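Brusten Countertop Sealer, 29 Dollars, One Bottle

I have owned stone counters for four years and I have been afraid of lemons for all of them. If you have marble, or think you have marble, or bought a house from a man who swore it was marble, you know the feeling. Somebody sets down a glass of orange juice and you hover.

So I bought the Brusten sealer. The bottle is the size of a shampoo and the cap is childproof in the sense that it is also adultproof. I got in eventually with a jar opener and some language.

The instructions want you to clean the counter, let it dry overnight, wipe the stuff on, wait 4 minutes, and buff it off before it hazes. They are very stern about the hazing. They don't say what to do if it hazes. I set a timer and did one section at a time, which I recommend, and I did it on a Sunday evening with the windows open, which I also recommend, as the smell is somewhere between nail salon and new shower curtain. Not terrible. You wouldn't eat dinner next to it.

Two coats, a day apart. The second took half as long and used a third of the liquid, so one bottle should get a normal kitchen through a couple of years if you aren't generous.

Now the part you came for. Water beads up nicely. Coffee left for an hour wiped off and left no ring. Olive oil, same. Red wine I tested behind the toaster, being a coward, and it was fine there too. Lemon juice still etched. Small dull spot, the size of a dime. To be fair, the label says in tiny print that it does not protect against acids, and Leonie Diekmann at the tile shop told me the same thing before I paid, and I nodded as if I were listening.

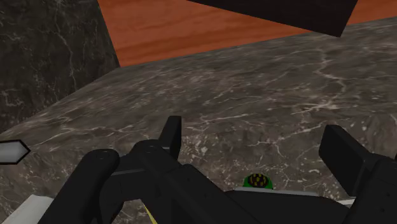 The Heinonen sealer I used before cost more and lasted maybe eight months before the water stopped beading. I'll come back and update when this one gives up. It leaves less shine than the Heinonen, so if you like your counters to look like a hotel lobby, spend the extra money. I like mine to look like I might cook on them.

Gripes: the cloth that comes in the box sheds, so use an old T-shirt. The cap, see above. And there's no way to tell how much is left in the bottle short of shaking it next to your ear.

Four stars. I still hover over the orange juice, but from farther away.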